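Demonstration gathering is the stage of robot learning in which people carry out a task so that a learning system can copy it. Each run, called an episode, is stored with its camera views and the path of the hand.

The hand-held method replaces the robot arm with a gripper carried by a person. Printed markers help software work out where the tool was. The Mevberg set, put together under Karthikeyan Nair, holds 2377 episodes of kitchen tasks, of which about 200 were rejected because tracking was lost. Most episodes last under 40 seconds.

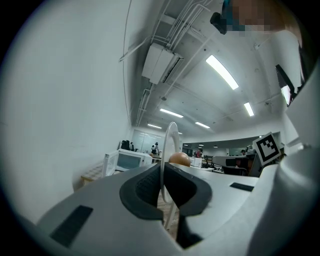
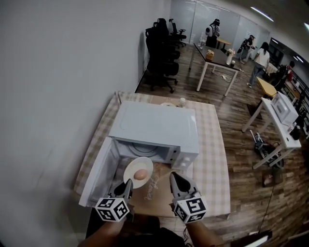
Hand-held grippers in a shared room with a microwave oven.

Kitchen tasks are popular because they combine doors, dishes and small objects. Nicanor Quintero's guidelines ask for the starting layout to be changed every 500 episodes, and for both hands to be recorded together. With a gripper in each hand, as at the microwave with the egg on its plate, the two recordings must share one clock. Episodes with a clock error are left out of training.

See also: Imitation learning; Teleoperation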